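Gripper Finger Fault: Frequently Asked Questions

What happened?
In September the left hand-held gripper in our Pukthorpe room stopped reporting finger position partway through a session. The fingers still moved when the trigger was squeezed, but the recorded opening width stayed at one value.

How many recordings are affected?
53. They are all from the left gripper, all from the cup task. Right gripper data is fine and can be used as is.

What caused it?
A connector inside the housing had worked loose. Rok Dervishi opened the unit and found the cable had been routed too tightly at the last service, so every full squeeze pulled on it a little.

Was anyone hurt?
No. The grippers are moved by hand and the fault only affected the readings. It would have become a safety matter if a policy trained on those files had been run on the arm, which would have closed at the wrong width.

Why didn't the software catch it?
The check only looked for missing values. A frozen value passed. Sun-ja Do has added a test that stops the recording if the width doesn't change for 12 seconds while the gripper is moving.

Has the cup task changed?
No. Same table, same cup, two grippers.
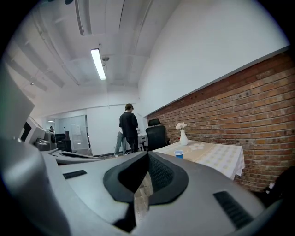
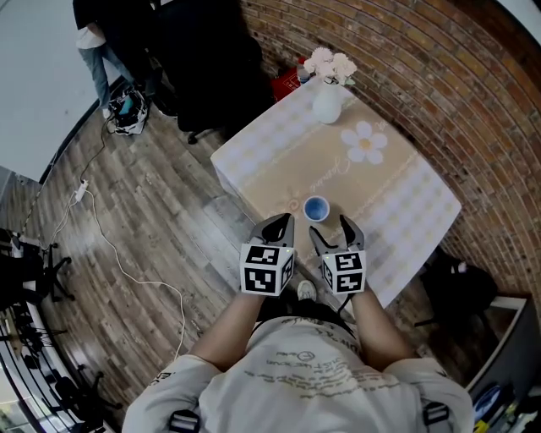
What should I do before a session?
Squeeze each trigger fully 5 times and watch the width on the screen. If either number sticks, stop and tag the unit. Don't push the connector back in yourself.

Can I still use files I already downloaded?
Delete them and download the Stondska set again. The bad files have been taken out of the new copy.

Who do I report a fault to?
Biljana Karagiannis. Include the gripper number and the time it happened.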